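Hillow Street Supper Club: FAQ

Quick answers, more to come when I get a minute. Last updated 19 April 2023

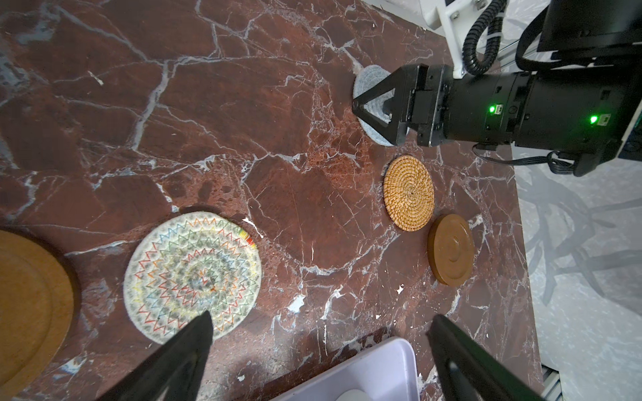 Coasters on the red marble table.

Where is it?
Upstairs at 14 Hillow Street, over the old Delaunay shoe shop. Buzzer marked Flundov. Push hard.

What time?
Doors 6.30, food at 7. Late is fine but you get what's left.

How do I book?
Email Verna Szabo. Not the Facebook page, that one hardly gets checked. Put your name, how many of you, and anything you can't eat.

Do I pay up front?
No. Cash or card on the night. Cancel by noon the day before please, the shopping gets done that arvo.

Can you do vegetarian? Gluten free?
Vego yes, always. Gluten free yes with notice. Vegan, ask first, depends who's cooking. Nut allergies: sorry, it's a home style kitchen and we can't promise.

Is it BYO?
Yep. Wine and beer, no spirits. Glasses supplied. Please use a coaster, red wine and lemon juice both mark marble and the last lot of polishing wasn't cheap.

Can I bring kids?
Over tens welcome. Stairs are steep, no pram parking.

Is there a lift?
No, sorry. We did one ground floor night in March and hope to do more, tell Verna if you'd come.

Parking?
Street parking is free after 6. Don't use the Pidadia car park, they tow. Bus 444 stops on the corner.

I left my dish / scarf / umbrella behind
Box by the door. Kept until the next supper then it goes to the op shop.

Can I cook one night?
Yes please!! You'll need a food handling certificate and a menu we can afford. Email frist, then come and have a look at the oven. It runs hot.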